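Home
Services
Prices
About us
Contact

About Pludau

We do desks. Home desks mostly, plus kitchen tables that turned into desks at some point and never turned back. We come over, clear the top, wipe it, and put back what you use and what you like looking at. One visit, one table.

Started in October in a spare bedroom with a folding table and a box of cable ties. Four of us now. Same box, more ties.

What we do

Everything comes off first. Pens, cups, chargers, the mail. Then we wipe, then the cloth goes down if you want a cloth. Then the things go back one at a time and you say where. Mouse goes first, always, before anything pretty. If the mouse hand has no room the rest of the desk is a shelf.

A lot of people keep a printed tablecloth on the desk. We like them. Soft under the wrists, washes easy, hides a scratched top. Some mice don't love a pattern though, so we try it bare on the cloth, then on the pad, and you pick.

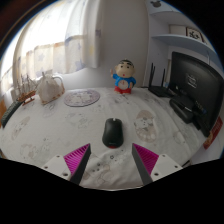 Oddur Blöndal: can we please say somewhere that the cloth has to be pulled flat BEFORE anything goes on it. I get asked every time. Pull from the back corners, then the sides. A wrinkle under a mouse will drive you nuts by lunch.

OK, said. Pull it flat. Back corners first.

Where things go

We work off a simple plan, same for every table:

Front middle: mouse, and keyboard if it lives there. Clear to the edge.
Back: whatever makes you smile. Figures, models, shells, a small plant.
Sides: stuff you reach for twice a day, like a drink.
Anything with a plug: back corner, cord down behind.

Small figures are fine by us. We've been asked if we make people throw there toys out. No. A cartoon kid in red shorts at the back of the table takes up no room that you were using. One or two good ones, facing you, and leave space around each so you can dust.

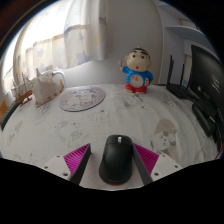 Same goes for clocks and anything else with a face on it. Turn it so you can read it from the chair. Check from the chair, sitting, with your usual bad posture. We've had clients place everything beautifully while standing up and then redo the whole thing after we left.

Things we move a lot:

Chargers nobody has a phone for
Pitchers and mugs (keep them, just get them away from the mouse elbow)
Routers. Leave them out in the open, antennas up, don't bury them behind books
Models with thin bits. Masts snap. Lift from the hull

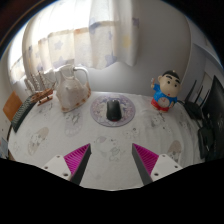
Black mouse on its round pad, white pitcher off to the left.

Round pads come up a lot too. People worry they're too small. Fine for most hands if the pointer speed is turned up a notch, and they leave the corners of the table free. We sell one, the Calvo, but if you already have a pad you like, use that. Really. We are not a pad company.

Also in the shop: the Badach tray for pens and keys. And that's the whole shop.

Numbers, since people ask

923 desks done as of 4/24/24. Longest one was a dining table for eight with a sewing machine on it, took most of a day. A visit is $70 flat, we bring the cloths and the spray. No extra for stairs. Second table in the same house, same price again, sorry, it's the same work.

Who we are

Margaux Masson runs the bookings and does most of the visits on the east side. Oddur does the rest and all of the cables. Two part-timers on weekends. Before this Margaux and Oddur packed orders together at Plinano, where the packing benches had to be cleared at the end of every shift, and a lot of how we work comes from those benches. Clear top, wipe, reset, go home.

What we don't do: drawers. Please don't ask us about drawers. We tried drawers. Also no paperwork sorting, we'll stack it and hand it to you.

Bare tops

Some tables look better with no cloth. Stone look, marble look, anything pale with a bit of veining, we'd leave it showing and just use a pad for the mouse. Wipe with a damp rag, dry right after. Big things like a seashell go to one side with the nice side facing in, toward you. Felt dots underneath if it's heavy or scratchy.
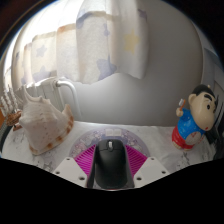
One client wrote in to say she had kept her shells in a bathroom cabinet for years, thinking a work table was supposed to look serious, and now has three of them out by the mouse and gets just as much done. She wanted to know how to clean them. Soft dry toothbrush for the ridges, no vinegar, it eats the shine.

Booking

Use the form or call. Tell us the table size, roughly what's on it, and if there's a cat. We answer the same day if you write before noon. Please don't tidy before we come, we need to see wich things you leave out.

Office: 2594 Lower Mill Road, door at the side, ring twice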